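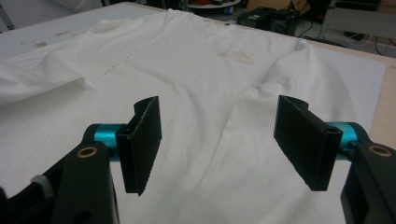 Planning and budget for textile handling kits - frequently asked questions

These are the questions we receive most often at Vodora from laundries, clothing sorters and small workshops who want to buy equipment for their first folding project. Last updated: December 6, 2024.

Do I need to buy a robot arm at the start?
No. Most customers begin with hand-held grippers and record the work done by people. The arm can be in the second budget, when you know which garments you want to handle.

How much should we reserve for the first stage?
For a pair of hand-held grippers, the mounts and one day of training, please plan 3,000 euros. Tables, chairs and computers are not included in this sum.

How many spare finger pads should I order?
We advise 6 pads for one pair of grippers. The lower edge of the pad touches the table many times in a day, so please look at it every week and write the pads in your budget as a consumable.

What kind of table is suitable?

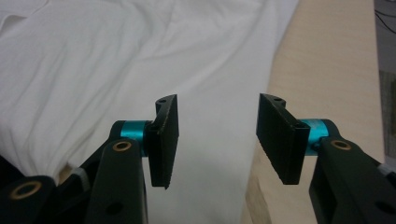 You can normally keep the table you have, if it is flat and does not move when somebody leans on it. The height is more important than the price. Please think also about the colour of the top: white cloth on a light wooden surface, for example, still has an edge which is easy to follow, but on a white top it is harder to see where the fabric ends. If you work mostly with white garments, a coloured mat is a cheap addition.

Which garments should we buy for practice?
Plain cotton T-shirts are a good beginning. Buy up to 200 pieces, second-hand if possible, in several sizes. Old prints and creases are no problem - your real goods will have them too.

How long is the delivery?
Orders from the Flandley warehouse leave in 5 working days. The Vosalow model is made to order, and orders placed after October are usually sent in the new year.

Can we rent before we buy?
Yes, through our partner Hrubý. The rent for the first month is taken off the price if you decide to keep the kit. Pads which were used during the rent are invoiced separately.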